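Detgate Timing System, Trackside Set-up Guide
Section 4: Installing the Start/Finish Loop and Decoder

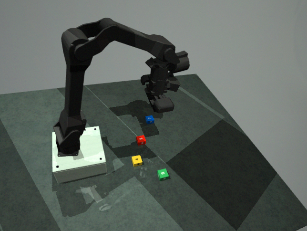
4.1 Before you begin

This section covers the permanent start/finish loop for kart and single-seater circuits. Temporary loops for street courses are covered in Section 6. The decoder must be running firmware dated 30 Sep 2018 or later. Earlier firmware does not store split times when the network link drops.

You will need:
Detgate decoder and power supply
Loop wire, cut to track width plus runoff
Parnirton junction box
Coaxial feed cable
Slot sealant rated for asphalt or concrete

4.2 Cutting the slots

1. Mark the timing line across the full width of the racing surface. Extend the line past the white edge lines on both sides.
2. Mark a second line parallel to the first, on the approach side. Use the spacing given on the label inside the junction box lid.
3. Cut both slots to an even depth. Square corners damage the wire insulation, so cut each corner at an angle.
4. Blow out the slots with compressed air and let them dry.

Caution: Do not cut across an expansion joint. If the timing line falls on a joint, contact the circuit engineer before moving it.

4.3 Laying the loop

1. Press the wire into the slots with a blunt tool.
2. Bring both ends out on the pit wall side and twist them together up to the junction box.
3. Measure the resistance across the two ends. An open reading means the wire is broken and must be replaced. Do not splice it.
4. Fill the slots with sealant, level with the track surface.

Note: Keep the loop clear of steel drain covers and power cables. Metal near the loop lowers signal strength and can cause missed passings.

4.4 Connecting the decoder

1. Connect the loop ends to terminals 2 and 4 in the junction box. Polarity does not matter.
2. Run the coaxial cable to the timing room.
3. Switch on the decoder. The LOOP light turns green after the self-test.
4. In the Dikeck client, open Inputs and assign the loop to Start/Finish.
5. Drive one car with a transponder over the line at low speed, then at racing speed. Check that each passing shows one hit record.

If the client shows error 47, the noise level is too high. Move the coaxial cable away from generators and radio masts. Error 699 means the decoder clock is not synchronized.

4.5 Yearly check

Repeat step 3 of 4.3 each December, or after any resurfacing. Write the reading in the circuit log.

Section reviewed by Sânziana Manole, Pîrvu Circuit Services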